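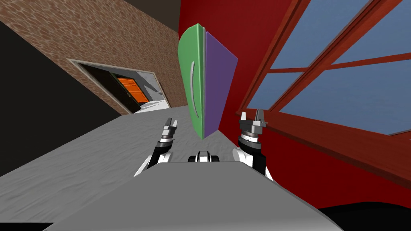

Mersha Open Day Recordings is a small collection of two-arm robot episodes which we prepared for the open day of our laboratory at Flinddale in January. Visitors stood at a screen, chose a task and watched the simulated robot try it. We kept everything that was run, also the bad attempts. The objects are made simple on purpose, with flat colors and few parts, like the green and purple piece with the curved gray handle, which hangs between the two grippers with neither of them touching it. The rooms are less simple. A red wall, a stone-patterned wall, blue window panes and a doorway to a hall can all be behind the same table, and the view can be strongly tilted.

Contents

The collection has 400 episodes in 2 parts.

visitors: 200 episodes started by guests during the open day
staff: 200 episodes recorded by us in the evening before, with the same task list

Each episode is one folder. Inside there is a video, a file with the joint positions of both arms, a file with the gripper opening, and a short text file called note.txt. The note has the task sentence, the room name and the result as it was judged by a person. If the visitor said something useful and agreed that we keep it, the remark is also in the note, without a name.

How the demonstration was done

The guests did not move the arms themselves. They picked a task sentence from a printed card, and the control program Balusum did the rest. Hiwot Yimer stood by the screen and explained what was going on, and Shewit Kassa wrote down the results. Between two guests the simulation was reset and a new room was loaded. The camera position was changed also, within limits that are written in rooms.txt.

Several school groups came after lunch and the line became long. For this reason we shortened the time limit in the afternoon. The old limit and the new limit are both marked in the notes, so please check this field before you compare success between episodes.

Results field

The result can be "done", "partly" or "not done". "Partly" means that the object was moved in the right direction but the task sentence was not fulfilled. Ebise Jemal looked at all the videos again after the open day and corrected the labels where she did not agree. The first label is kept as result_old.

Known problems

- In some visitor episodes the video starts a moment later than the joint file. Use the time stamps, do not match by line number.
- The task sentences on the first version of the card had a spelling mistake ("hindge"). We left it as it was.
- Room names in the staff part are written with capital letters, in the visitor part without them.
- The tilted views are correct. Please do not rotate the videos before training, the camera values in the folder belong to the tilted picture.
- A few folders have an empty note. The person had walked away -- we did not want to guess the remark.

Use

You may use the recordings for teaching and for research. They are too few for training a control model alone, but they work well for testing a data loader or for showing students what a failed grasp looks like. We would not use them to make statements about real robots, as no real arm was recorded.

People

Tsehay Chala built the rooms and the objects. Benedikt Wallner wrote Balusum and answers questions about the file format. The screen and the computer for the day were lent by Heveo. If you find a wrong label, please send us the folder name and the time in the video, and we will put the correction in the next version.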